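Litter and Small Bins in Shared Living Rooms
Project report, Group 3, Mancombe Hall
September 21, 2025

Background
We wanted to know why trash ends up on the floor when there is a bin in the room. Survey went out in June to 100 students, 30 answered. Not great but enough to start with. Most said the bin is too small or in the wrong spot, a few said they dont like touching the bag.

Method
One room in the Folar building. Small basket, thin plastic liner, no lid. Litter was the normal stuff – wrappers, tissue, scrap paper. We kept the furniture and plants where they were so the room would still feel lived in. Bin on the floor, not next to the cabinet. 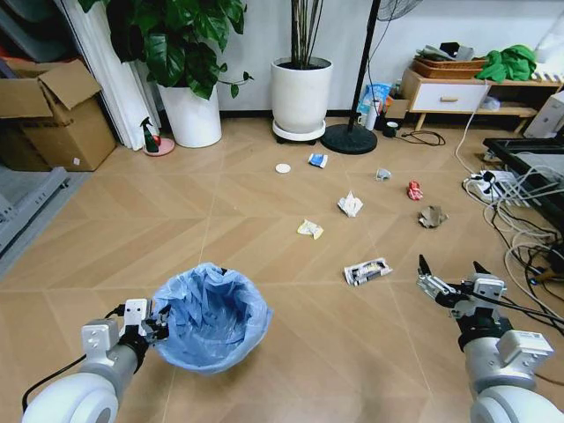
Figure 1. Lined waste basket and litter on the herringbone floor, plants and fan along the back wall.

Observations
Light wrappers are easy to miss on a tan floor, the red one is not. Flat packaging takes up more of a small basket than crumpled paper does, should be folded first. Liner drapes over the rim and gets in the way when you grab the basket. A tighter liner or a clip ring would help (Narus sells one, not tested yet).

Problems
Only one room. No carpet. Lost part of our notes from the Dhillon building so that section is droped.

Next steps
Try a wider basket – same liner. Repeat survey, aim for 400 people this time.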